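This site uses cookies to remember your sign-in and preferences. Accept | Manage settings

Jutley Occupational Skills Forum
Work samples and bench tasks
Thread: Standard layout for the peg board station
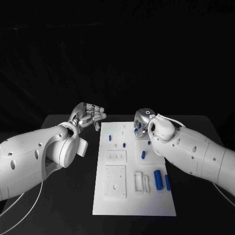
B_Ozolins (moderator)
Posted 25/08/2022

Members are invited to comment on the proposed standard layout for the peg board station before it is entered in the Jutley bench manual. At present each center sets out the station in its own way, and results from one center cannot be compared fairly with those of another. The proposal is that the board be placed upright to the person seated, with the short side nearest the table edge, and that it be centered on a dark, matte table. A white board on a charcoal surface gives a clear edge on all sides, and the blue pegs stand out well against the white fixtures. A plain black cloth is to hang behind the table so that the person is not distracted by movement in the room. Pegs are to be kept in rows at the start of each trial. Comments should address the layout only. Scoring will be considered separately.

Baiba Ozoliņš
Bench Manual Editor

R.Tolentino
The Gresach center supports the proposal in general. We have used a dark table since July and have received fewer complaints of eye strain from staff who observe several trials in succession. Our one reservation concerns the direction of the board. Persons with limited shoulder reach find the far rows difficult when the long side runs away from them. We would prefer that the board be turned sideways, with the long side toward the person.

kristaps_l
I must respectfully disagree with the previous post. Reaching to the far rows is part of what the task is intended to measure. If the board is turned sideways, the task becomes one of side-to-side movement, and our earlier records could no longer be used. We hold 398 completed record sheets at this center, all taken with the short side nearest the person.

R.Tolentino
The point about existing records is noted. I would ask, however, that the manual permit a sideways layout as a recorded exception. A person who cannot reach the far rows receives a score that says very little about finger control.

V_Thrastardottir
A recorded exception appears reasonable, provided that it is marked on the front of the sheet and those results are kept apart. I wish to raise a different matter. The proposal does not state how far the board should be from the table edge. We set ours at 80 millimeters. Other centers place it flush with the edge, and this alone changes the reach to the last row.

B_Ozolins (moderator)
The distance was omitted in error. I will add 80 millimeters to the draft unless there is an objection.

G.Butkiene
No objection to the distance. I do object to the cloth. Fabric creases in storage, and it must be taken down and washed. A painted screen would be easier to keep clean, and several centers already have one from the Flusow sorting station.

kristaps_l
A painted screen reflects the ceiling lights unless the finish is very flat. We tried one and returned to cloth. Light creasing has not caused any difficulty in our room, although I accept that washing is an added duty.

G.Butkiene
Our screen has a flat finish and does not reflect. I would ask that the manual say "plain black background" and leave the material to each center – the purpose is the same in either case.

V_Thrastardottir
I support that wording.

B_Ozolins (moderator)
The wording will be changed to "plain black background, cloth or flat-finish screen." The direction of the board remains open. Mr. Tolentino and Mr. Lūse are asked to send me a short written statement each, and both will be attached to the draft when it is circulated. Please continue to post here on any other point of layout, including the height of the seat, on which no center has yet replied.

R.Tolentino
My statement will follow. Our seat height is fixed, and I will include the measurement.

Contact the moderators | Copyright Jutley Occupational Skills Forum | Back to top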